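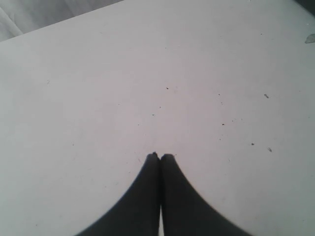 Menow Teleoperation Club, Members' Blog

I've been meaning to write up my December evenings with the arm, and since the tea is hot and the cat has given up on me, tonight's the night. The fingers are shut in the view from the wrist, which is how I start every single demonstration now. Close, pause, take a breath, open, go. Slavica Kadrić taught me that in my first week, and I ignored her for most of the month (sorry, Slavica!).

My task was picking up a folded washcloth and laying it down again a hand's width to the left. It sounds like nothing, doesn't it? I thought I'd have it finished in an evening. My goal was 84 good demonstrations, and by the time I went home that first night, with a stiff neck and a new respect for my own thumbs, I had 30, and 5 of those I ended up throwing out because I'd dithered over the cloth so long that I was really just teaching the arm to dither.

What surprised me most is how much of yourself gets into it. I come in from the right and a little too high, always, and when we played back the first trained run the arm came in from the right and a little too high, and I laughed so hard I had to sit down. It was like hearing your own voice on an answering machine!

I also tried guiding the arm by hand, holding it just behind the wrist and walking it through the motion. I liked that better, I have to say. You feel the weight of the thing, and your shoulder does half the thinking. The trouble is that I kept leaning into the wrist view, so for now I'm back on the remote controls and trying to be patient with the tiny delay.

One note to myself, mostly: wipe the table before starting. Those dark specks look enormous from down there, and I spent far too long the other night steering politely around a crumb.

Next up is the same cloth, unfolded, which Slavica tells me is a whole different animal. I've put my name down for two evenings and I'm bringing a cushion for the chair.

— Mitali Bepari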